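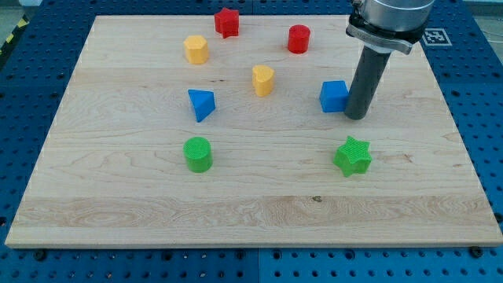 A risk assessment that names only the arm is half finished, according to the cell safety lead at Plindach, and most of those sent in for review are half finished. The tool and the workpiece have to be assessed with it.

The lead has spent the past year rewriting the bench rules used at the firm's Usberg site. The old document ran to 200 clauses. The new one has 10, and operators are expected to know them without looking them up.

"The first clause is about speed," the lead said. "With a person within reach of the bench, the tool moves at 100 millimetres a second or less. It doesn't matter how light the part is."

The second covers fixing. Any board or tray that parts are picked from must be located against the bench so that it can't shift under contact. The third requires the reference marker to be checked before each shift and kept clear of parts and cables.

Asked whether small, light parts justify a shorter procedure, the lead was doubtful. "People see a little block and relax. The part isn't what traps a finger. The gap between the tool and the table does that, and it's the same gap whatever you put there."

Changes to the tool are handled under form 2610, borrowed from the Trerska site with few alterations. A new finger, even one of the same length, means a fresh contact test and a new signature.

Mthembu, which supplies the site's training, will teach the revised rules from April. Clause seven, on restarting after a protective stop, is still being redrafted.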